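How to descale a kettle (and keep it that way)

I moved to Prakley from a soft water town, and for the first few months I thought somebody was putting sand in my tea. Chalky flakes at the bottom of the mug, a skin across the top, and a kettle that roared like a lorry going uphill. If you live in a hard water area you'll know exactly what I mean, and if you've just moved to one, welcome, and do sit down, because this is easier than you'd think!

What you need is white vinegar or citric acid. I've used both for years and I lean towards citric acid these days, mostly for the smell (the vinegar does work, but the kitchen has a whiff of chip shop until bedtime). You can buy it in little boxes near the baking things, or in a big bag from a hardware shop, and a bag lasts ages.

First, unplug the kettle and let it cool, then tip out whatever's in there. If your kettle has a little mesh filter in the spout, lift it out and pop it in a cup. Fill the kettle halfway with fresh water, put it back on its base and bring it to the boil. Then switch it off at the wall and add 2 tablespoons of citric acid, a bit at a time. Go gently, as it fizzes up quite merrily, and keep your face well back.

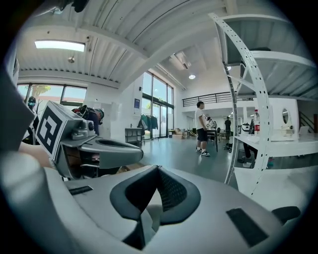
Leave it alone for half an hour with the lid open. I usually go and hang the washing out, or ring my sister, which takes a good deal longer than half an hour but does the kettle no harm. Spoon a little of the hot mixture over the filter in its cup as well and let that soak alongside.

If you're using vinegar, the method is slightly different. Mix equal parts vinegar and cold water, enough to cover the scale, and leave it to stand for an hour without boiling it. Some people do boil it, my mother-in-law among them, and you can smell it from the gate.

When the time's up, pour everything away and have a look inside. Most of the scale should have gone, and any stubborn bits will generally come off with a soft washing-up brush. Please don't go at it with a scourer, particularly on a stainless steel element. If it's really thick in there, just do the whole thing again.

Now for rinsing, and don't skimp on this part. Swill it out well, then fill it, boil it and throw the water away, 3 times over. I once stopped after the first and made the vicar a cup of tea that he was far too polite to mention.

After that it's only a matter of keeping on top of it. I do mine every 6 weeks, and I empty the kettle last thing at night so it isn't sitting full until morning. A filter jug helps too, if you can remember to fill it, and I mostly can't.

Comments

Nelly Nina
Did this tonight with citric acid and I can see the bottom of my kettle again! Would it work on a coffee machine?

Arlo Rosenthal
Nelly, check your manual first, some makers are fussy about what goes in. Lemon juice is fine for a kettle if you're stuck, by the way, but it takes a lot of lemons.

Nelly Nina
Thank you Arlo, will dig it out.

We use cookies to remember your preferences and see which pages are read. By carrying on you agree to our use of cookies. Accept | Manage settings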